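**Stool assembly evening returns to Estrella hall in September**

The furniture evening at the Estrella community hall will be back on a Sunday in September, with doors opening at 5 p.m. The session is for anyone who has flat-pack or knock-down furniture at home and would like a hand putting it together.

This time the evening is given over to stools. The hall has ordered 30 of the Mernus, a white plastic stool that ships with its tubular legs separate from the seat. Once they are built, they will replace the folding chairs in the craft room, many of which have bent frames or missing feet.

Kelechi Tamuno, who runs the craft room program, said the old chairs had become a nuisance. "People were bringing cushions from home," Tamuno said. "We wanted something you can wipe down after a painting class and stack in the corner."

The legs go on with the stool turned over on a tabletop, seat down, and a cloth underneath so the plastic does not get scratched. Each leg is pushed into its corner by hand and then seated firmly. Tamuno asks people to fit all the legs before pressing any of them home.

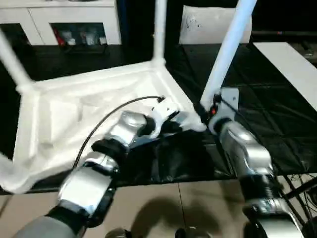

Anyone who has built a Mernus before is welcome to come early and help lay out the parts. Tools will be supplied, but the hall is short on old towels and blankets to cover the tables. These can be dropped off at the front desk during opening hours. Please put a name on anything you want back.

The stools were bought from Stoder, the housewares store on Mill Street, at a reduced price. The bill came to $400, of which $239 was raised at the spring bake sale. The rest came out of the craft room's supply budget.

The folding chairs will be sorted the same night. Those that still open and close properly will be offered free to residents, two per household. The others go to the Stokoso scrap yard on the next pickup.

There is space for 65 people in the main room. No sign-up is needed and children may come with an adult. Coffee and sandwiches will be served at 6:30 p.m., and the hall needs to be cleared by 9.

Parking is behind the building. The side gate on Mill Street will be locked, so use the entrance by the bus stop.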